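Home | Reviews | Lists | About

My New Favorite Builder Is Eating My Whole Winter

26 Jan 2020

OK so I have to talk about Drokari, because I've been bouncing off the walls about it all week! If you missed it (easy to do, it came out with zero fanfare), it's a city builder on a chain of foggy islands, and you start with one dock, a handful of settlers and 400 coins. That's it. No tutorial pop-ups, no talking owl, just you and the fog and a boat that leaks.

I love it. I went in thinking I'd give it an evening and now I have 78 hours on the clock and a town called Gotside that I'm weirdly proud of. It has a lighthouse, two bakeries and a street layout that makes no sense whatsoever, and I would defend it with my life.

The thing that really hooked me is the trade routes. Every island wants something different, and the prices move while your boats are still out at sea, so you're always gambling a little. I once sent a full load of rope to Manalo, the big market island in the east, and came home with 654 coins, and I actually cheered out loud in my kitchen. (Then I spent it all on a bridge. The bridge goes to a rock.) 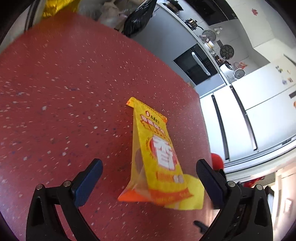
Can you play Drokari without fighting anybody? Set the raiders to "quiet" when you start a new map and they'll leave you alone for the whole game, though you do miss out on the harbor towers, and those look great at night.

My one real gripe is the save system. You get 20 slots and there's no way to rename them, so I have a long column of identical little islands and have to load them one after another to find the right one. Also the music in the rainy season is the same flute tune over and over – pretty the first time, less so by the ninth.

Next up for me is the Istik map, the frozen one, where the docks ice over and you have to stock up on grain way ahead of time. I've started it twice and starved twice, and I can't wait to go again! If you've got a build order that works up there, please leave it in the comments.

Share 20 | 4 comments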